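Library to lend folding tables starting in September

By Griet Verstraete
September

SKUMWOOD — Residents planning a yard sale, a birthday party or a craft night will be able to borrow a folding table from the Skumwood Public Library starting this month.

The library has bought 64 light gray tables with money left over from last year's roof repair. Each can be checked out for up to one week with a regular library card. There is no charge, but a table that comes back damaged will be billed at the replacement price.

Library director Kimie Kikuchi said the idea came from the front desk, where staff were often asked if the tables in the meeting room could be taken home for a weekend.

"We always had to say no, because the meeting room is booked most evenings," Kikuchi said. "People would ask where they could rent one, and the closest place was a 40-minute drive."

The library sent out a survey in the spring asking what household items people would like to borrow. It received 431 replies. Tables were the most common request, ahead of carpet cleaners and canopy tents.

Staff tried several models before placing the order. Ilham Tawfik, who runs the craft program, asked for a top with a matte finish so that it would not throw glare under the ceiling lights. The model the library chose has raised, rounded panels with shallow grooves between them. 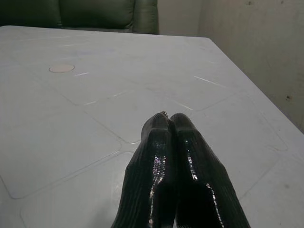

A small round disc lies on a paneled tabletop.

Tawfik said the grooves took some getting used to. Beads and pins tend to roll into them, and anyone who wants to write or cut paper will need a board or a piece of cardboard underneath. She has asked for a set of flat mats to lend along with the tables, and the library expects to have those later in the fall.

"For food or for a yard sale you won't notice it," she said. "For drawing you will."

Tables must be picked up at the Listel Street entrance, where there is a loading space for cars. They fold in half and fit in the back of most hatchbacks. Borrowers are asked to bring a second person if they are taking more than two.

Returns are accepted at the same door until 6 p.m. Tables should be wiped down with a damp cloth and mild soap. Tape should be taken off before the table comes back, and hot pans should not be set directly on the top.

Mayu Sugiyama, who teaches a bead and button class at the library, has already put her name down for four tables.

"My group has been working on two card tables and an ironing board," Sugiyama said. "I would like everyone to be able to sit on the same side of the room for once."

The library board set aside $2,000 for repairs and replacement parts during the first year. Board member Takumi Kinoshita said it will look at the number of loans next spring before deciding on any other items. Carpet cleaners would be next on the list, he said, but they need more upkeep and more storage space.

Reservations can be made at the front desk or by phone. Groups that need more than 10 tables should call at least two weeks ahead.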